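Stop Specifying Tile by the Square Foot

Most small renovation contracts price tile as an area. The drawing gives a wall, the estimator multiplies width by height, adds a waste allowance, and the number goes into the bid. I have reviewed tile bids for a living long enough to think this method should be retired for anything smaller than a hotel lobby. The cost of a tiled wall is set mostly by its edges, and the contract should say so.

Consider a bathroom job I reviewed in January. The tiled area was 216 square feet. The bid allowed one flat rate for all of it. Marcela Šimko, the installer, kept a time log, and it showed that 38 hours went to the perimeter: the ceiling line, the window return, two outside corners and the joint where the new wall met existing masonry. The field of the wall was fast work by comparison. She was paid the same rate for both, and she lost money on the job. 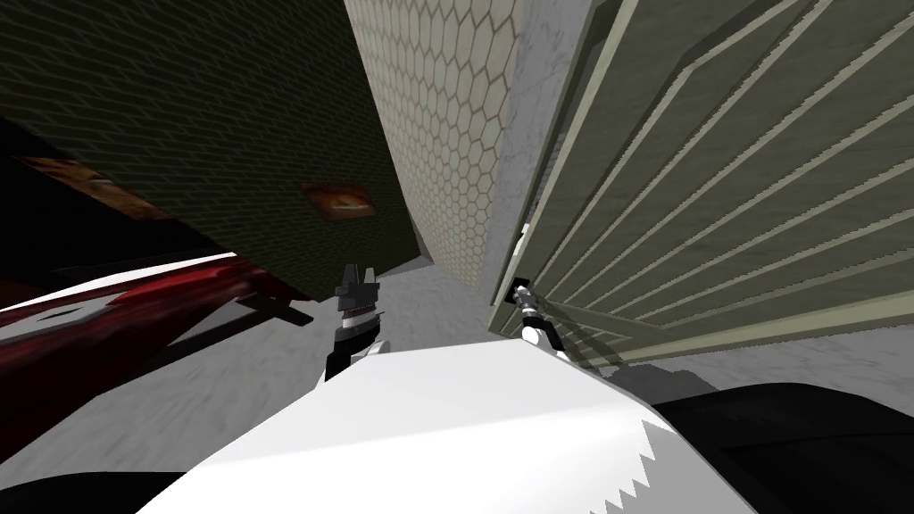
A bid by area hides the shape of the cuts. Square tile in a straight layout meets a corner with one straight cut per piece, and the cuts repeat down the wall. A hexagon does not repeat so conveniently, and the setter may need two or more cut profiles along a single vertical line. Where a beige hexagonal pattern runs right up to a dark green brick surface at a sharp vertical seam, as in the rendering, the square footage says nothing about what that seam would cost to build. A wall that also narrows toward the floor adds a tapered cut on every course.

The usual objection comes from estimators. Knut Reinholz, who prices work for Damurlow, told me that edge takeoffs add time to the bid and that clients do not want to read them. The first half of that is true. On a typical bathroom it adds 6 lines to the estimate. I do not accept the second half. Clients read line items closely when a change order arrives, and by then the conversation is worse.

A raised waste allowance is the common workaround. It pays for extra material and leaves the labor where it was. It also encourages overordering, and the leftover boxes go to a garage.

My proposal is modest. Price the field by area. Price edges by linear foot, with separate rates for straight, mitered and patterned cuts. Price each penetration as a unit. Put the layout drawing in the contract, with the starting line marked, and make any change to that line a priced change.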